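# Three-compartment trays at the packing bench – speaker notes

Dritwood session, 26/04/2026. Slides 4 to 9.

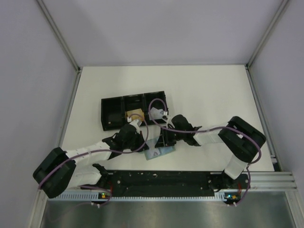 Slide 4. Start with the bench surface. White top, dark tray: the rim and the dividers stay easy to see under overhead light. Gerlach tested a gray tray on a gray top in March and recorded more items placed on the divider. Give the result, skip the chart.

Slide 5. Compartment order. Left, middle, right should follow the packing list from top to bottom. If the list changes, change the tray order the same day. Mention the Hornus case: 216 kits repacked after the list was revised and the bench was left as it was.

Slide 6. Tray angle. A slight angle is acceptable. Squaring the tray to the table edge costs time and gains nothing unless the tray feeds a fixture. Pause for questions here – this point usually gets one.

Slide 7. Fill level. Keep contents below the rim. Small parts piled above a divider migrate to the next compartment when the tray is lifted. Figures for the trial:

- 1115 trays packed
- 1099 passed at first check
- the remainder had parts in the wrong compartment

Do not quote a percentage. The sample came from one site.

Slide 8. Clearance. Leave free table on both sides of the tray. Stock boxes go on the Flurneler rack, with the lowest shelf at about 700 mm from the floor. Nothing is stored between the tray and the back wall.

Slide 9. Cleaning. Empty all compartments, wipe the corners first, then the flat areas. Dry before refilling. Handout has the full sequence – copies are on the table by the door.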